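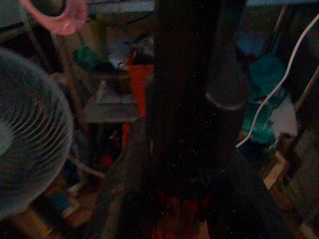
**Nabila Bouazza**
Equipment planning lead, Skadness

**Budget notes for the second Morsy arm**

The request for a second arm goes in at the end of July. The quote from Sinport covers the arm, the controller and one gripper. It does not cover fingers, the wrist camera or cabling, and those are the lines we underestimated last time.

Fingers first. The Tena bench used 9 pairs over the last budget year. I have entered 10 for the new arm and listed them as consumables, so they come out of the operating budget and do not need a capital signature.

The wrist camera is $845 with its bracket. Please leave the bracket on the order. A camera mounted close to the gripper gives up a lot of its view to the gripper body, and in a cluttered home setting with a fan on one side and bunched cloth on the other, what is left has to be useful. The bracket allows some change of angle. The bare mount has none.

Lighting is a new line. Much of our household work is done in dim rooms, and dark hardware against a dark background leaves little to work with. I have put in $1,000 for two dimmable panels and stands. If the total has to come down, cut one panel and keep both stands.

Cables: order the long set. The short set reaches the controller only when the arm is parked, and extension leads are not covered by the service contract.

Still open is the spare gripper. Sinport will hold the bundle price if we order it with the arm, but then it counts as capital and the whole request moves up one approval level. My preference is to order it separately in the next cycle. Groups that expect to run both arms at once should send me their planned hours before the request closes.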